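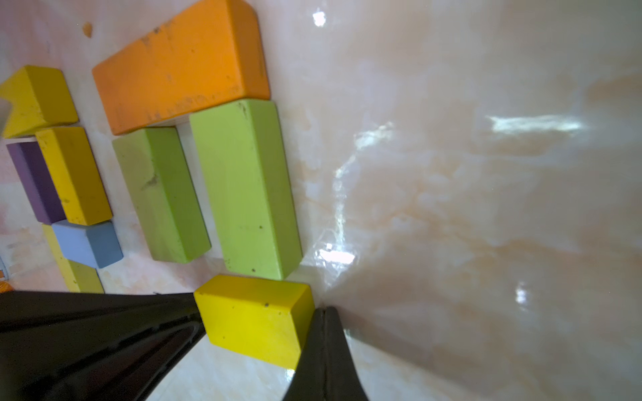 Color psychology in toys is the claim that the color of a plaything shapes a child's mood, attention or learning. It is popular in catalogs and parenting guides. The evidence behind it is thin.

Origins

Painted blocks were sold long before anyone credited them with mental effects. Makers picked colors that were cheap, bright and easy to tell apart. The psychological claims mostly came later, often from the sales side. A Kenovik catalog promised that yellow "wakes the mind" and that purple "invites quiet invention," and cited no source for either.
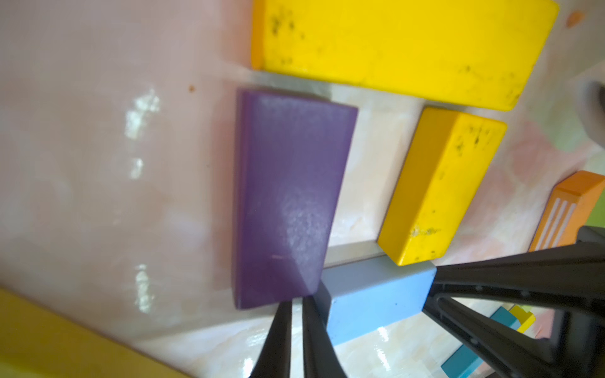 Claims and testing

Supporters usually point to the Mulligan study, in which 14 children played with single-color sets over two sessions. The children given yellow sets played longer. Critics note that those sets also held more pieces, a fact left out of most retellings. A later survey by Rocío Miranda gathered answers from 2,000 parents and found no link between toy color and reported mood. It relied on memory, though, and parents are poor witnesses to their own living rooms.

Sigrún Hafstein has argued that the whole question is badly framed. Children do state favorite colors, but the favorites change often, and picking a color is a long way from being calmed or sharpened by it.

Commercial use

Gakton dropped its "mood colors" label in September after complaints. Vernent still prints a color chart in its boxes - the wording now says "may support," which commits the company to very little.

See also: Color preference; Toy block; Marketing to children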